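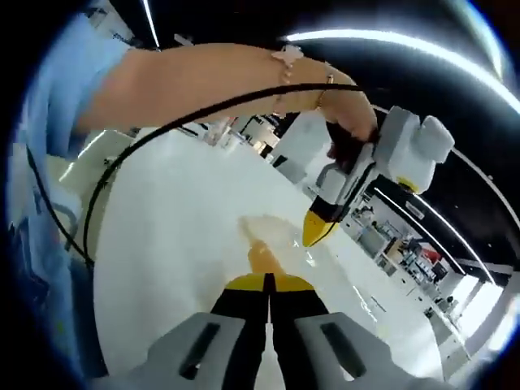

Potaneck Work Table, White Top

The Potaneck Work Table is a general-purpose table for workrooms, classrooms and shared studios. It is supplied by Dradent and is suited to seated or standing work with small parts, paper, adhesives, modeling materials and similar items. The top is flat and white across its full area, so that small or pale-colored pieces can be found easily and spills are noticed before they spread.

The table is sold as a single unit. It may also be ordered in sets of 4 for group rooms, with feet adjusted at the factory to a common height. Sets are delivered together and should be checked together, as replacement feet are matched to the original order.

Work surface

The top is 800 mm deep, which leaves room for a person on each side without the two work areas overlapping. It has no raised rim. Sheets, trays and mats can be slid on and off without being lifted, and the full area can be wiped in one pass. Customers who work with loose beads or liquids may prefer to order the clip-on edge strip, listed under Accessories.

The finish reflects overhead light to some degree. Where the table will be used for close work, the long side should be set parallel to the ceiling lights. A matte version is planned, and orders for it will open in May.

Sticky and colored materials

Translucent films, gels, syrups and glues are easy to see on a white top when they carry a strong color such as amber or orange. Clear materials are harder to see, and a colored mat may be placed under the work.

Soft residue should be lifted with a flat plastic scraper held at a low angle. Any thin film that remains may be softened with warm water and mild soap, left for three minutes, and wiped toward the center of the table. Metal blades, scouring pads and acetone must not be used. Damage caused by these is not covered by the warranty.

Placing larger items

Heavy or rounded items should be set down away from the edge and steadied before they are released. A rounded body touches the table over a small area, and its weight is carried there. The Jonimia felt ring is recommended under any item that does not have a flat base. Adhesive tape or foam on the underside of an item can leave marks on the top if it remains in place overnight - a sheet of paper beneath the item is sufficient to prevent this.

Gloss-finished equipment may be cleaned with the same soap solution as the table, provided the maker of that equipment allows it. Seams should be wiped along their length with a cloth that has been wrung out well.

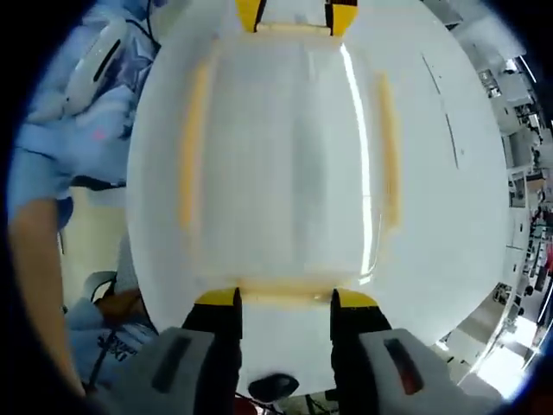 Rounded white body with a glossy finish, a dark seam line and yellowish vertical strips.

Assembly and placement

The table is delivered with the legs detached. Two people are needed for assembly. The top is laid face down on a clean blanket, the legs are fitted, and the bolts are tightened by hand before the key is used. The table should then be turned over by both people at once, with the weight kept off the legs until it is upright. Bolts should be checked again after three weeks of use.

The top should be kept away from radiators and direct sun. Where the floor is uneven, each foot can be turned by hand until the table no longer rocks.

Accessories

Clip-on edge strip, white or gray
Jonimia felt ring, small or large
Flat plastic scraper
Replacement foot, sold singly
Adjei work mat, dark green

The Adjei mat covers one half of the top and is intended for cutting. Two mats may be placed side by side. The mats should be stored flat, as a rolled mat takes some time to settle.

Ordering and service

Schools and public bodies may order on account. Written quotations are issued on request and include delivery to the ground floor. Delivery to upper floors is available but must be arranged in advance - please state whether the building has an elevator and give the width of the narrowest door.

Questions about care, spare parts or warranty claims should be addressed to Theophilus Tsikata, Product Support. Please include the order number and the finish of the top.

Share 3 | Comments 0

Contact | Copyright Dradent. All rights reserved. | Back to top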